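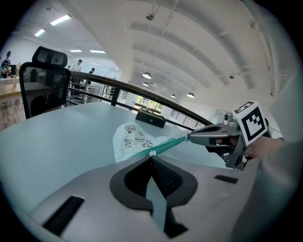
*Altis Hand Gripper in a two-operator zipper exercise, pouch task set.*

# Altis Hand Gripper, Classroom Edition

The Altis Hand Gripper is a hand-held parallel gripper for teaching manipulation in school robotics clubs, introductory college courses and student projects. The operator holds the tool, performs a task with it and records the attempt from the tool's own wide-angle camera. Recordings are used to train and test a policy, which can then be run on a compatible arm. No arm is required for the recording part of the course.

The Classroom Edition is sold by Brundik as a pair. Most exercises in the course book can be done with one gripper, but the zipper, lid and folding units are written for two.

## What is in the case

- 2 hand grippers, assembled and tested
- 2 wide-angle camera modules with mounting plates
- 4 soft fingers, fitted, and 4 spares
- Marker plates and a sheet of replacement marker prints
- 2 wrist straps
- Calibration board
- Hex keys, finger screws, USB-C cables
- Course book (print) and license for the Grarner recording software

Task objects are not included. The course book lists suitable items for each unit, and nearly all of them can be found in a school supply closet. For the zipper unit, use a soft fabric pouch with a zipper that runs freely and a pull large enough for the fingers to close on. Pouches with a printed pattern are easier to track than plain ones.

## Specifications

| Item | Value |
|---|---|
| Actuation | Manual trigger, spring return |
| Jaw opening | 0 to 80 mm |
| Mass with camera | 640 g |
| Video | 60 frames per second |
| Onboard storage | 2000 short episodes |
| Battery | Removable, 3 hours of recording |
| Charging | USB-C |
| Host software | Grarner, Windows or Linux |
| Recommended group size | 3 students per pair of grippers |

Battery time is measured with continuous recording at room temperature. Storage is given for episodes of twenty seconds or less.

## Fingers

The fingers are molded from a soft translucent material and bend around an object when the trigger is pulled. They hold thin and irregular parts well, including fabric edges and zipper pulls. They are not suited to sharp objects or to anything hotter than a warm drink.

Replace a finger when the tip no longer meets its partner squarely. Two screws hold each one. After a change, repeat the jaw calibration in Grarner before recording again - episodes recorded with an old calibration will load, but the reported jaw width will be wrong.

## Setting up a station

A flat table with clear space on at least two sides is enough. Students stand. With two operators, place them at adjacent sides of the table so that each gripper has an open path to the object and neither marker is hidden behind an arm for long.

1. Charge both batteries and check that each camera is firmly seated.
2. Run the calibration board procedure once per gripper.
3. Pair the grippers in Grarner and confirm that the two clocks agree.
4. Place the object and record one trial episode.
5. Review the trial on the host computer before starting the set.

Even room light is preferred. Windows and ceiling lamps in the background do not normally interfere with tracking, but direct sun on a marker does. People moving in the background are acceptable. Large mirrors are not.

## Course units

The course book has 7 units:

1. Pick and place with rigid blocks
2. Sorting by shape
3. Stacking cups
4. Soft objects
5. Lids and containers (two grippers)
6. Zippers (two grippers)
7. Folding cloth (two grippers)

Each unit takes one or two club meetings. Units 1 through 3 should be done in order. In Unit 6, one operator steadies the end of the zipper and the other works the pull. The third student runs the host computer, labels each episode as complete, incomplete or discarded, and keeps the log. Roles rotate after every set.

A set that mixes operators is useful for comparing styles, but the operator field must be filled in. Grarner will not separate them later.

## Competition use

The pair meets the equipment rules of the Kjærgaard Student Manipulation Challenge, hand-held class. Teams may change the finger shape and the grip cover. The camera position, marker plates and firmware must stay as supplied. Entry registration opens in February.

## Ordering

| Part | Contents |
|---|---|
| AHG-C2 | Classroom Edition, pair, in case |
| AHG-1 | Single gripper with camera |
| AHG-F4 | Soft fingers, set of 4 |
| AHG-M | Marker plates and prints |
| AHG-B | Spare battery |

Schools and registered clubs can order on a purchase order. The Grarner license covers all computers at one site. Spare parts ship separately from the case.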